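Toy Bin Sort at Wasen, 8/30/26

The lending shelf at Wasen holds toys, soft things and small household odds and ends that families can take home for two weeks. Everything on it is kept in bins with lids, and the bins get gone through twice a year, once in late summer and once in December. Liviu Bogdan keeps the list. It stood at 1087 items before this sort.

The routine is simple. A bin comes to the round table, the lid comes off, and each item is taken out, checked for split seams and missing parts, and put back or set aside for mending. Soft items are washed before they go out again. Clear bins have replaced most of the old cardboard boxes, so people can see what is in them without opening every one.

Zamfira Ene takes the mending. She asks that anything with a torn seam be put in a separate bag with a note saying where the tear is. Items that can't be fixed are taken off the list the same day.

The shelf reopens to borrowers when the bins are back in their places. Bin labels follow the old numbers, so your usual bin should be easy to find. If you have something from the Bickerstaff branch, you can return it at Wasen and we will send it over. 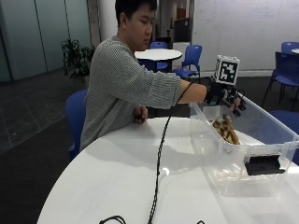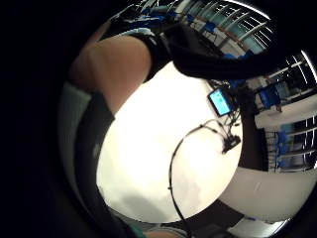
First picture: reaching into a clear bin with a soft spotted item inside. Second picture: the white tabletop, with a small screen and black cables on it and the windows behind.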